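2. Planning Your Purchase

Read this section before you request a quote for a Fakdale teardown cell. Budget figures are in U.S. dollars.

2.1 Set the scope

1. List the desktop models you plan to process, with the yearly volume of each.
2. Mark which parts you want removed: power supply, memory, drives, boards.
3. Measure your floor space. One cell with its parts rack needs 306 square feet.

Note: Small-form-factor cases need the short finger set, ordered separately.

2.2 Build the budget

4. Enter the base price from your Altance quote.
5. Add finger sets. Plan on 2 per cell, one in use and one spare. Each set costs $926.
6. Add fixtures. A tray that fits one chassis will rarely fit another.
7. Add installation and operator training as separate lines.

Caution: Do not carry spare parts under installation. Warranty claims are checked against the parts line only.

2.3 Run a sample test

8. Ship at least 17 units of your most common model to the Fuvport test site. Leave the covers off and the internal cables connected.

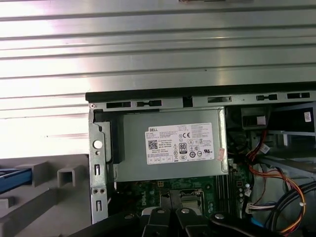 9. Ask for cycle times by part. Power supplies and cable bundles usually take the longest, and an average for the whole unit will hide this.
10. Send the test report to Hajnalka Szalai in Applications before you sign the order.

Note: Test units are returned at the buyer's expense.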